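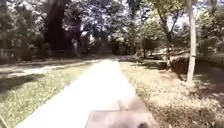
9/26/25 — Urkton park, path survey, second round

Went out before lunch, back by two. Sun strong, plenty of glare. Should of brought the gray card. Page is for whoever picks up the paving comparison after me.

Concrete walk first. Logged as segment 4 in the Harka sheet, length by wheel 337 ft. Surface sound for the most part. Faint mottling, nothing I'd call spalling. Joints are readable up close but wash out at any distance when the sun is on them — needs a cloudy day if we want joint widths off photos. Hand gauge only for now.

Edges: left side lawn is green, with bleached bits in it. Right side much drier, patchy, brown-olive, leaves and junk all over it. Same walk, same trees, so why the difference? Irrigation probably. Ask parks dept for the sprinkler map, they promised it in February and I never chased it.

Side path coming in across the lawn on the left: lighter than the main walk where the sun hits. Did not wheel it. Needs its own segment number, right now the sheet lumps it in with 4 and that is wrong.

Low railing over that side too, pale. Not on the Yurchenko base plan at all. Added in pencil, somebody please put it in the real file.

Shade: tree shadow over the lawn makes a mess of any color reading. Threw out the morning set for the left verge. Keep the right verge ones.
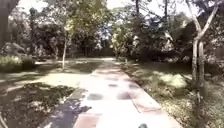

2 min read

Slab path next. Rectangular slabs, white / light gray / dusty pink in a loose checker, reddish-pink border strip down the right. Border is the usefull line to measure from, dead straight. Left edge is hopeless, it just fades off into sandy ground and shaded grass. Wheel reading 448 ft along the border, all offsets taken from there.

Dark blotches mid-path, four of them. Two lower down, the left one biggest and wide, the other a bit purplish. Two more farther up, smaller one near the center line, last one over toward the border. Shadow or damp, can't decide from the photo and I didn't put a hand on them — dumb. Marked "?" in the sheet. Do NOT enter as stains untill checked. The long jagged one lower left is just leaf shadow, ignore.

Sandy patch left of the path: want to know if it's wear from people cutting the corner or bare fill. Take the small auger.

Prulletico sample tiles still in the box under the bench, 1072 on the label. Haven't held them against the pink slabs yet. In the glare everything reads near white so no point trying at noon.

To do
- cloudy day repeat, both paths
- new segment no. for the side path
- check blotches by hand
- sprinkler map
- wheel is sticking again, oil it

Comments (3)

pathnerd_k: if the blotches move by afternoon it's shadow. cheap test

benchtwo: railing is in the file now, used your pencil line, position could be a foot out

pathnerd_k: auger is in the van, not the shed

We use cookies to remember your settings on this site. Accept | Manage preferences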